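Filed under: News and Events / Community / Open Days / Gallery

Kitchen Automation Open Day, Tudbridge

The Tudbridge Technical Centre opened its simulation suite to the public on 14 October 2024. The afternoon was presented with Urnance, the Centre's partner in the Drariria project, which studies how robot arms can be prepared for ordinary household work. A total of 582 visitors registered, among them school groups, local employers and members of the Centre's alumni program.

The gallery records the simulated kitchen that was shown on the main display. Visitors followed the work from the Mühlbauer Room, where staff were on hand to answer questions.
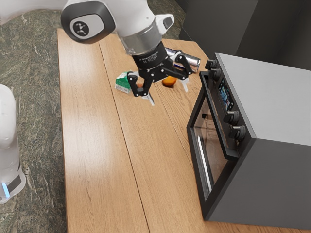 The first demonstration dealt with reaching and grasping. Small groceries of different shapes are a long-standing difficulty for a parallel-jaw gripper: a can presents a curved, shiny side, a carton may tip, and an orange will roll if it is touched off-centre. Drariria treats each of these as a separate exercise before they are brought together on one table.

Sessions ran for 3 hours in total, with a short break for refreshments in the foyer. Visitors were invited to suggest household tasks for future study, and the Centre received 300 written cards. Loading a dishwasher was the most common request, followed by folding towels and packing school lunches. The project team is reading all of the cards, and a selection will be put up in the foyer.

The second demonstration turned to appliances. Doors, knobs and touchscreens each ask something different of a robot, and the simulation allows a task to be repeated many times without wear on real equipment.
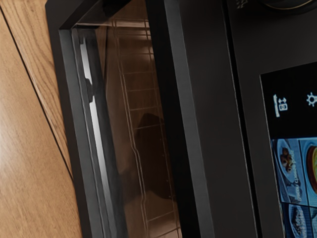
Tinted glass was a frequent subject in the question period. A wire rack seen through a dark window is harder for vision software to judge than the same rack in the open, and reflections add to the problem. Staff also spoke about recipe screens, where the software must find the right tile before any cooking task can begin.

The Centre thanks Urnance for its support, and the teachers who travelled with their classes. The next open day is planned for April. Schools wishing to reserve places should write to the Centre's front office, stating the size of the group and any access requirements. Bookings for the Mühlbauer Room are limited to two groups at a time.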